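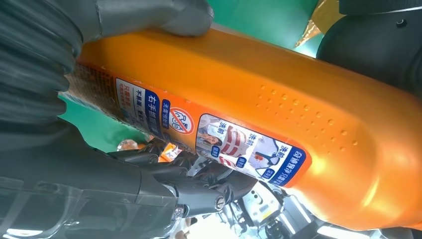
Why the cap is harder to recycle than the bottle

Ronaldo Rangel has run the plastics line at the Condstead sorting plant since it opened. Before that he worked in resin purchasing at Pearce, a molder of detergent and motor oil containers, and he still judges a bottle by its pigment.

"Natural HDPE, the milk jug grade, sells first," Rangel said. "Colored HDPE goes in a separate bale and the price is lower. A buyer can make black pipe out of mixed color. He can't make a white bottle out of it."

The plant accepted 3,042 tons of rigid plastic in the year ending in March. Rangel puts the share that left as salable bales at 70 percent. Most of the remainder was film, food residue and containers made of more than one resin.

Caps fall into that last group. Many are polypropylene, while the bottles under them are polyethylene. Both float, so the sink tank that pulls out PET and PVC does nothing to separate them.

"Above 4 percent polypropylene in the flake, our pipe customer sees it in the weld test," he said. "We aim for 2."

Condstead tells residents to leave caps on. Rangel supports the rule with reservations. Loose caps drop through the first screen with the broken glass and are lost, and an open bottle collects liquid. A capped one, on the other hand, may not flatten in the baler.

He would like the fix made at the design stage. Nareo, a regional cleaning products company, moved its refill line to polyethylene closures last year, and its containers now pass through the wash without a second sort. Pirnum, which supplies the closures, charges more for them.

"It's a small difference per cap," Rangel said. "The molder pays it and the recycler gets the benefit, so it comes up at every contract renewal."

Full-length shrink sleeves are his other complaint. The optical sorter reads the sleeve and misses the resin underneath.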